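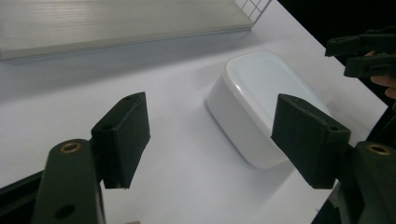 6월, 오후 4시 조금 넘어서

보급형 폰 배터리 비교, 드디어 두 번째 바퀴 시작! 지난번에는 Plonel 쪽 충전기가 중간에 자꾸 연결을 놓쳐서 데이터 절반을 버렸는데, 이번엔 충전기부터 바꾸고 들어갔다. 케이블도 전부 같은 걸로 통일(서랍에 굴러다니던 건 다 치웠음).

오늘 돌린 건 Eravton 보급형이랑 Skolitau 구형 두 대. 둘 다 공장 초기화하고, 계정 로그인 없이, 비행기 모드에 와이파이만 켠 상태로 맞췄다. 밝기는 자동 끄고 조도계로 맞춰 봤는데 Skolitau는 슬라이더가 너무 예민해서 손가락 한 번 스치면 확 튄다. 결국 adb로 값을 직접 넣었다. 진작 이럴걸.

영상 재생 루프 결과부터 적어 두면, Eravton이 30분마다 찍은 로그에서 꽤 고르게 내려갔다. 그래프가 거의 자로 그은 것 같아서 오히려 의심스러웠는데 원본 로그를 열어 봐도 이상한 값은 없었다. Skolitau는 초반에 잘 버티다가 뒤로 갈수록 뚝뚝 떨어지는 모양. 배터리 상태 화면에 충전 사이클이 213으로 나오니 그럴 만도 하다. 새 배터리로 갈아서 한 번 더 돌려 보고 싶은데 부품이 아직 안 왔다 ㅠㅠ

로그 파일은 합쳐서 2,352줄. 스크립트가 빈 줄까지 세는 버그가 있었는데 그건 고쳤고, 이 숫자는 고친 뒤에 다시 센 거다. 옛날 스크립트 쓰시는 분은 공유 폴더에서 새로 받아 가세요!
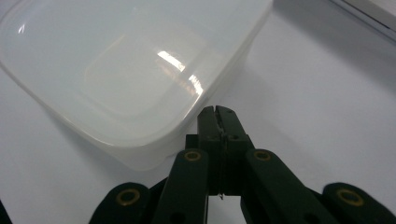 흰 테이블 위 반투명 용기. 뚜껑에 빛 반사가 있음.

다음은 충전 속도. Haugland 측정기를 중간에 물려서 전류를 봤는데, Eravton은 시작하자마자 2,000mA 근처도 못 가고 한참 아래에서 놀았다. 설명서에는 고속 충전 된다고 적혀 있어서 내가 뭘 잘못했나 싶어 포트 청소하고, 재부팅하고, 별짓을 다 했다. 설정 안쪽에 '배터리 보호' 스위치가 기본으로 켜져 있더라. 그걸 끄니까 바로 올라감. 초기화하면 다시 켜지니까 다음에 측정하는 사람은 꼭 확인할 것!!

Skolitau는 충전 중에 화면 터치가 가끔 씹힌다. 접지 문제 같기도 한데 멀티탭을 바꿔 봐도 비슷해서 아직 모르겠다. 다른 어댑터로도 한번 해 봐야 함. 혹시 같은 증상 본 사람 있으면 이 밑에 메모 좀 남겨 주세요.

아, 그리고 발열. 온도는 소프트웨어 센서값만 적었는데 두 기종이 센서 위치가 다를 테니 나란히 놓고 비교하면 안 된다. 표에도 따로 칸을 나눠 놨다. 열전대를 뒷면에 붙여서 다시 재는 게 맞는데 테이프가 자꾸 떨어져서 오늘은 포기.

남은 일
- Skolitau 배터리 오면 교체하고 영상 루프 재측정
- 배터리 보호 켠 상태 / 끈 상태 충전 곡선 따로 그리기
- 대기 전력은 퇴근할 때 걸어 두고 아침에 확인
- Haugland 측정기 펌웨어 업데이트(알림이 계속 떠서 거슬림)

오후 6시 반 추가: 대기 전력 측정 걸어 놨습니다. 폰 두 대 다 만지지 말아 주세요. 화면만 켜도 처음부터 다시 해야 해요.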